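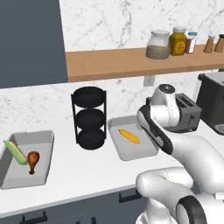

Kitchen counter with two baking trays, jars up on the shelf.

Print this page | E-mail this page

Workshop notebook, August, started writing this up after 8 p.m. so forgive the spelling

Spent the whole afternoon on reel 2 of the Kemach short, the one with the piano mover and the hat. Picking up from where the last entry quit: the flicker in the stairs section is mostly gone. I dropped the deflicker strength way down and did it in two light passes, and the faces stopped going waxy. Yay! The wall behind them still pumps a little when he turns on the landing, but I can live with that and I think an audience can too.

Speed is the big headache now. The stairs gag plays beautifully slow, you get that long look he does before the hat comes off, and then the street chase right after it feels like everybody is walking through soup. Same reel, same camera as far as I can tell, so my guess is the cameraman just cranked slower for the chase, knowing it would come out fast. I tried one speed for the whole reel (bad), then a hard switch at the title card (much better, you don't notice it at all with the card in between). Leaving it like that for now. If anyone wants to argue for a single speed, please watch the hat bit both ways first and then come find me.

Frames 800 onward in the street section have the scratch down the left third. The auto tool paints it out okay on the plain road, but it ate half of the lamppost and part of the dog's tail, so I undid all of it and I'm doing those by hand. Got through 33 frames before my wrist complained.
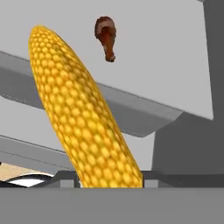
Corn on the cob, close up.

Sound. We ran the new effects track against the picture on the Tarawneh desk, and the slide whistle has to go, sorry, I know some of you love it. It tells you the fall is coming before he even slips. With just the thud, and the thud a hair late, I laughed out loud, and I've seen that fall more times than I'd like to say. The piano hitting the bottom stair needs to be uglier. What we have is a nice clean chord and it sounds like somebody sat down to play. Try banging the low strings on the broken upright with a rolled-up towel, lid open, mic on the floor.

The title cards from Skuvatero came back and the lettering looks great, but they're up too long. I read slowly and I was still waiting on every one of them. Trim each to roughly two thirds and check again with somebody who hasn't seen the film.

Still to do:
- lamppost and dog, by hand
- find out if the Grasutside print has the missing shot of the neighbor at the window (the cut there is awful, she's angry and then she's suddenly holding the hat)
- re-export reel 1 with the new black level so it matches
- save the stairs settings under a name that makes sense, mine is called "stairs better BETTER"

Also the left speaker is buzzing again on low notes. I wiggled the cable and it quit, then it came back during the chase.

Last updated: August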